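Automação de tarefas domésticas e de chão de oficina

Automação de tarefas domésticas (também robótica de serviço, robótica doméstica) é o uso de máquinas para lavar, dobrar, arrumar, limpar, embalar. O termo cobre desde o aspirador autónomo até braços com garra de dois dedos e plataformas móveis. Artigo em construção, faltam fontes na secção Oficina.

Resposta curta à pergunta mais comum (as máquinas já fazem isto?): algumas, em parte, com supervisão.

Âmbito

Não entram aqui eletrodomésticos clássicos. Máquina de lavar roupa lava, mas alguém tem de a encher e esvaziar. É esse intervalo entre aparelhos que interessa: apanhar, levar, separar, dobrar, guardar. Na oficina, o equivalente é alimentar máquinas, recolher peças, limpar bancada, arrumar ferramenta.

Aspiração e corte de relva

Os casos mais maduros. Tarefa plana, contacto simples, erro barato. Um aspirador que deixa um canto por fazer volta lá noutro dia. Tapetes com franjas e cabos no chão continuam a dar problemas. Escadas idem.

Loiça

Carregar a máquina exige reconhecer vidro transparente, talheres sobrepostos, restos de comida. O projeto Plesard trabalhou com pratos rígidos e uma só marca de cesto; fora disso a taxa de sucesso caía muito. Copos de pé ficaram excluídos desde o início. Panelas tambem.

Oficina

Mais avançada do que a casa, em geral. Peças iguais, posição conhecida, luz constante. A Riden, pequena integradora de células de montagem, separa nos seus manuais três níveis: posição fixa, posição variável com visão, e peça solta em caixa. O primeiro nível é rotina. O terceiro ainda pede um operador por perto. Cablagens, vedantes de borracha e sacos de plástico são tratados à parte, pelo mesmo motivo que a roupa (ver adiante): não mantêm a forma.

Avaliação

Sem norma única. Cada grupo escolhe objetos, mesa e critério de sucesso, e depois os números não se comparam. O protocolo Gridby tenta resolver isto: 12 tarefas, 300 tentativas no total, tempo limite de 5 minutos por tentativa, intervenção humana conta como falha. Na ronda publicada em janeiro, o melhor sistema completou 71 por cento. Quase todas as falhas em tarefas com tecido ou com gavetas.

Mỹ Quan, numa recensão do protocolo, critica o limite de tempo. Argumenta que em casa a lentidão pouco importa se ninguém estiver à espera, e que a intervenção humana devia ter peso conforme a duração. Os autores mantiveram a regra.

Custos e segurança

Preço do braço desceu, o da integração menos. Numa habitação há crianças, animais, água, fogão aceso; a força máxima tem de ser limitada e isso reduz a carga útil. Manutenção raramente aparece nas contas: almofadas de aderência gastas, cabos, recalibração da câmara depois de um toque. Falta dado fiável sobre custo por hora em uso real.

Aprendizagem

Duas vias principais. Programação explícita, com modelo do objeto e trajetória calculada. E aprendizagem por demonstração, em que uma pessoa conduz o braço e o sistema imita. A segunda domina nas tarefas com tecido. A variante Sjöberg junta as duas: pega aprendida, movimento calculado. Generaliza mal para tecidos elásticos, segundo os próprios autores.

Ver tambem: garra paralela; manipulação de objetos deformáveis; teleoperação.

Última revisão: 27 de setembro de 2025.

Roupa

A dobragem de roupa é o exemplo mais citado de tarefa fácil para pessoas e difícil para máquinas. Uma peça de tecido não tem posição de repouso única, e o primeiro passo é descobrir onde estão a bainha, os ombros, as mangas. Um amontoado como o tecido amarelo-mostarda amarrotado ao fundo da mesa branca, com outro azul-marinho meio escondido por baixo, junta dois problemas: separar as peças e só depois estender. Com dois dedos, como os da garra aberta em primeiro plano, a pega faz-se por beliscão, numa dobra ou numa borda. Pegar em duas camadas por engano é falha frequente. Estender bem continua a ser a parte lenta; dobrar a peça já estendida resolve-se com bastante mais regularidade.
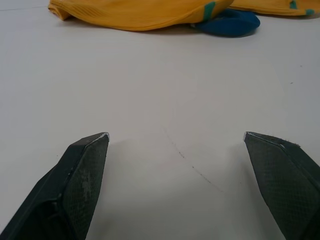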